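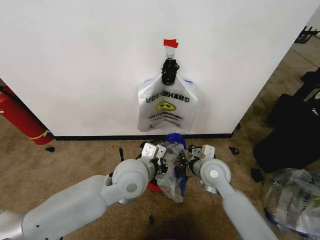

Bolsa blanca con carita amarilla, gancho negro, cinta roja encima.

Incidencia: la importación de artículos a Rovero se queda a medias
Abierta por: Aisling Buckley (almacén, Bolulero)
Prioridad: alta
Estado: resuelta, pendiente de confirmar tras el inventario de enero

Descripción inicial

Buenas. Subo el CSV de artículos a Rovero y se para siempre en el mismo sitio. El fichero trae 1556 líneas y entran 800. El resto nada, ni error ni aviso, la barra se pone verde y dice "Importación completada". Me di cuenta porque al buscar bolsas, perchas y todo lo de embalaje no salía nada, y eso va al final del fichero.

Probado ya por mi parte:
- cerrar sesión y volver a entrar
- otro navegador
- guardar el CSV otra vez desde la hoja de cálculo
- subirlo desde el portátil de recepción, mismo resultado

Necesito esto antes del recuento, si no lo hacemos en papel como el año pasado y no veas.

Respuesta de soporte, 9:40

Hola Aisling. El límite por fichero es de 3000 líneas, así que por tamaño no es. ¿Puedes mandar la línea donde se corta y la siguiente? Y dinos con qué separador exportas, coma o punto y coma.

Respuesta de Aisling, 10:05

Punto y coma. La última que entra es un rollo de precinto normal y corriente. La siguiente es la primera del proveedor Trịnh. Pego las dos:

EMB-0417;Precinto transparente;Clirkham;caja
EMB-0418;Bolsa con asa, mediana;Trịnh;paquete

En mi pantalla se ve bien. En la vista previa de Rovero sale "Tr?nh" con un rombo.

Respuesta de soporte, 10:20

Ahí lo tienes casi seguro. El fichero no está en UTF-8 y la "ị" no existe en la codificación con la que lo guardas. El importador lee por lotes, al encontrar un lote con un carácter que no puede interpretar lo descarta y cierra como si hubiera acabado. Que no avise es fallo nuestro, lo paso a desarrollo.

De momento:
1. Abre la exportación original, no la que ya has guardado varias veces.
2. Guardar como, CSV UTF-8 (delimitado por comas). Ojo que hay dos opciones CSV con nombre casi igual.
3. En Rovero, Ajustes > Importar > Codificación, quita "Automática" y pon UTF-8 a mano.
4. Marca "Actualizar existentes" para que no duplique lo que ya entró.

Respuesta de Aisling, 11:15

Hecho 1, 2 y 3. El 4 no lo vi hasta despues, perdón. Ahora entra el fichero entero pero tengo los primeros artículos por duplicado. ¿Se pueden borrar de golpe o voy uno a uno?

Tambien: Trịnh ya sale bien escrito en la lista pero en la etiqueta impresa sale un cuadradito. ¿Es lo mismo o abro otro ticket?

Respuesta de soporte, 11:30

De golpe. Artículos > Filtrar por fecha de alta > hoy > ordenar por referencia, y usas "Fusionar duplicados". No uses "Eliminar", que se lleva el histórico de movimientos.

Lo de la etiqueta es otra cosa, la fuente de la plantilla. Lo vemos aquí mismo, no abras otro. 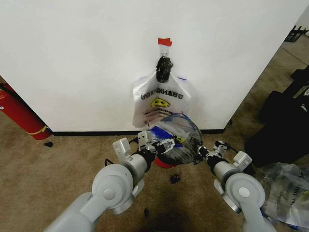
Etiquetas

La plantilla "Estrecha" usa una fuente sin vietnamita. Cambiar a la plantilla "Estrecha 2" o editar la vuestra y elegir Noto Sans. Luego vaciar la caché de impresión (Impresoras > tu impresora > Restablecer plantillas), si no sigue tirando de la vieja.

Aisling, 12:10: cambiada la fuente, caché vaciada. Sale "Trịnh" con su punto debajo. El código de barras se ha movido un pelo a la derecha pero el lector lo coge.

Duplicados

Fusionados. Tardó unos veinte minutos y la página parecia colgada, pero terminó sola. Total de artículos igual al del fichero.

Pendiente

- Desarrollo: que el importador avise cuando descarta un lote. Sin fecha.
- Bolulero: avisar a quien exporta desde compras para que guarde siempre en UTF-8.
- No cerrar hasta que Aisling confirme después del recuento.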